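26/03/2023

Finished the view-count log for the Talura dance clip. It stood at 1,726 plays when I closed the sheet last night, on a page with 500 followers. Most of the traffic came from a single repost by Danang Wijaya, who added his own version of the chorus steps. His upload is the mirrored one, so anyone learning from it starts on the wrong foot. I left a comment with the correction and the time stamp.

Compared the two audio tracks. The Liem remix runs faster than the album version and drops the second verse. The hook lands early and the turn has to be cut from four counts to two. Nuanchan Wannasri keeps the full turn in her clip and is late on the arm change every time. It still looks better than the short turn - I will keep hers as the reference for the group.

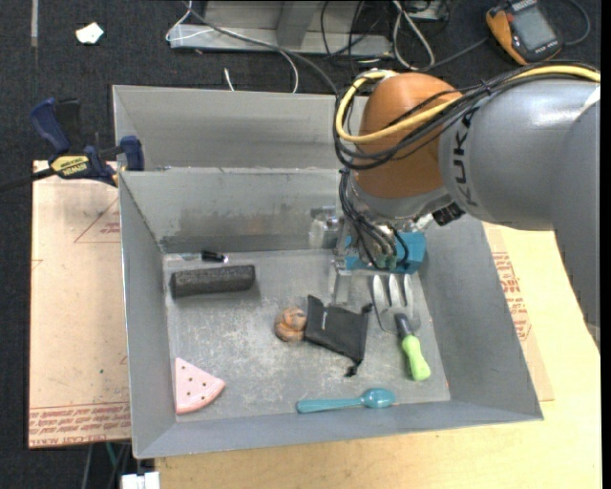
KUKA arm over the gray metal bin.

Re-edited our own clip in the afternoon. Removed 3 seconds from the intro, moved the title to the lower left and exported it vertical. The first export had the sound slightly behind the picture. Changed the frame rate to match the phone footage and the second was fine.

Read that Jakel has confirmed the Wuretport show for October. No support act listed yet. Ticket page opens next month and I have set a reminder.

Still to do: subtitles for the chorus, reply to Danang about the joint video, charge both phones. Caption text is drafted but too long for the preview line. Will shorten it tomorrow before posting.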